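Dust allergy and a small bedroom: mat or mattress topper for summer?

Posted by Pavithra Mathew in Home and Sleep, June

I rent one room in a shared house in Utlow and I have had a dust mite allergy since I was a kid. In winter I manage. Once it gets warm I wake up at 4 in the morning with a blocked nose and I can't get back to sleep. My landlord won't replace the mattress. I can spend up to 100 dollars on this and no more.

My aunt says to take off the padded topper and put a straw mat over the mattress for the summer, the way they did when she was growing up. A coworker says natural fiber is the worst thing for allergies and I should get a zippered cover. I can't tell who is right. I also do all my own cleaning, and dusting sets me off worse than sleeping does.

Things I already do: wash sheets on Friday, keep the window shut in the morning, no carpet.
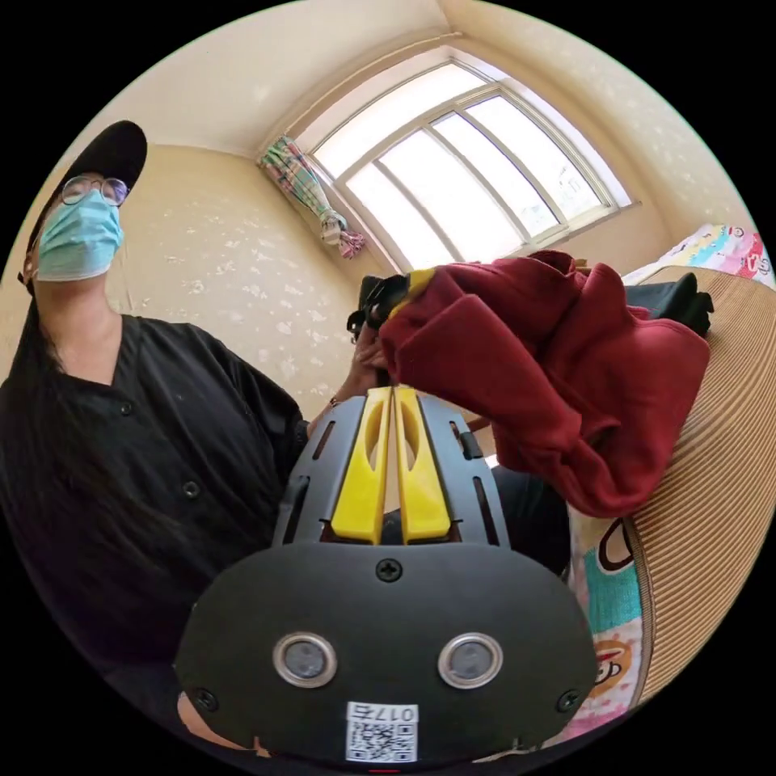

Cap, glasses and mask.

Has anybody gone through a summer on a mat with this kind of allergy? Does it need washing, and how?

Wenche Granström

Your coworker is right about the cover and wrong about the mat. They do different jobs. The cover goes on the mattress and keeps what is inside it away from you. Get one that closes on all sides with a zipper. The mat goes on top and is only there to keep you cool. If you can pay for one thing, buy the cover first.

I have slept on a mat over a zippered cover for several summers. Wipe the mat with a damp, well wrung cloth once a week, along the weave, and stand it up by an open window until it is dry. Don't soak it. A mat that stays damp will grow mold, and mold will bother you more than the mites did. I threw one out after I rolled it up too soon.

Look at your cushions too. People put a cover on the mattress and then keep a fuzzy cushion right next to their face all night. Either pick cushions you can wash hot or move them off the bed before you sleep.

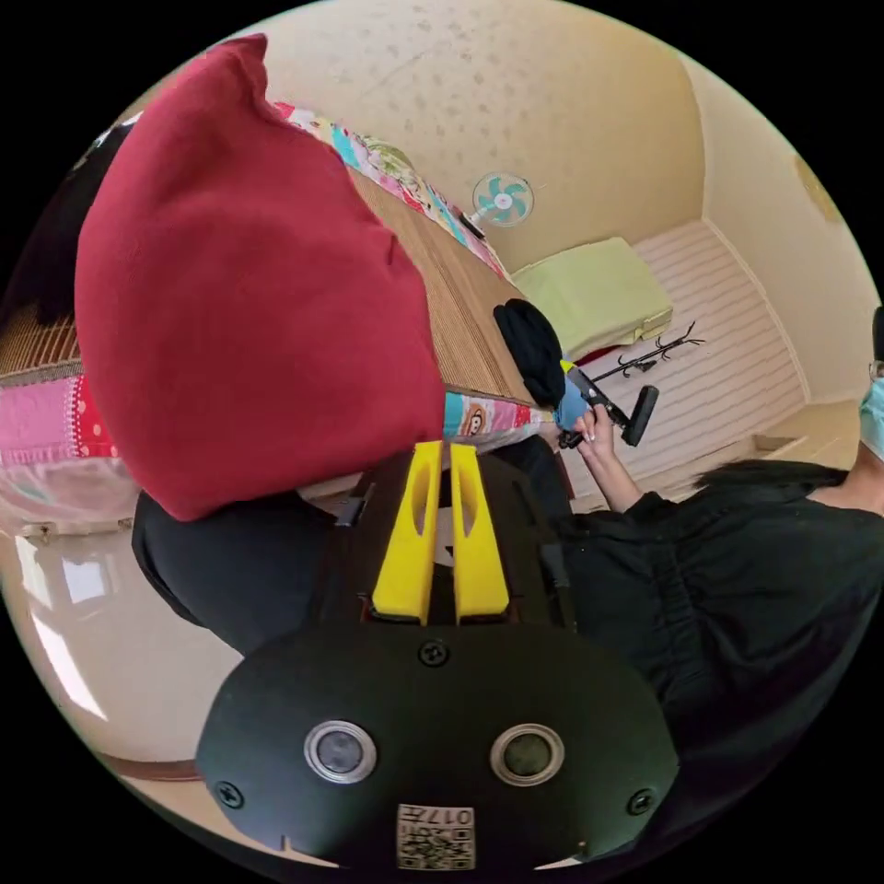

Page 2 of 4

Wenche Granström (continued)

On dusting: wear a mask, use a damp cloth, and start at the top of the room. If you wear your hair long, tie it up or put it under a cap, and change your shirt when you are done. Then stay out of the room for a while. I do mine before lunch so the air has all day to settle.

A humidity gauge is worth having. Mine is a cheap Gosero and it seems close enough. Mites like damp air, so if the room reads high every night, a dehumidifier will do more for you than any bedding. See if one of your housemates
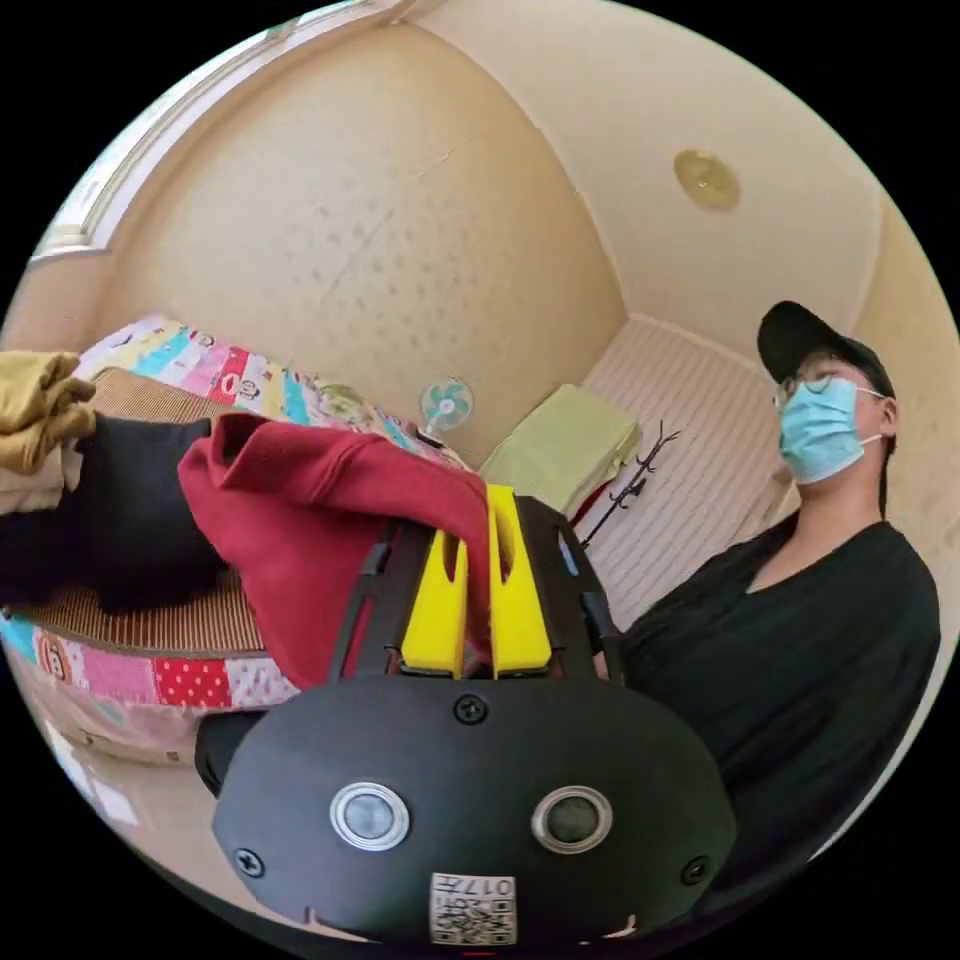
has one you can borrow for a week before you buy. The running cost is what surprised me, and the tank needs emptying every day in June.

Ivar Lundgren

Just get an Asora cover. Fixed it for me. No idea about mats.
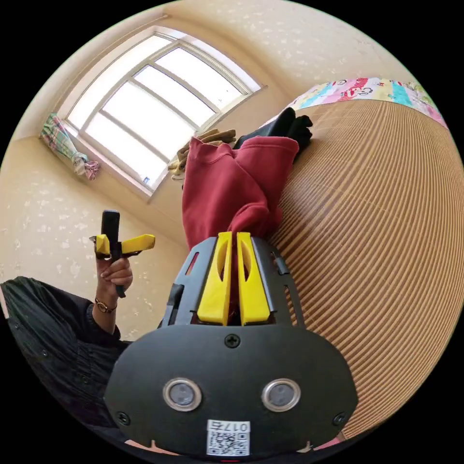
Utlow Neighbors Help Desk, Home and Sleep Team

Eskil Wallin

I'd add one thing to what Wenche wrote. Before you spend anything, ask your doctor if you should be taking your allergy medicine at night instead of in the morning. Mine had me switch and the early waking got better, though I changed the pillow in the same month, so I can't say which one did it.

On straw mats, some people react to the straw itself. Lay your arm on one for a while in the store if they let you. If your skin itches, skip it and use a plain cotton sheet over the cover.

Pavithra Mathew

Thanks. I ordered a zippered cover and will ask my aunt for one of her old mats to try. The doctor can see me next Friday.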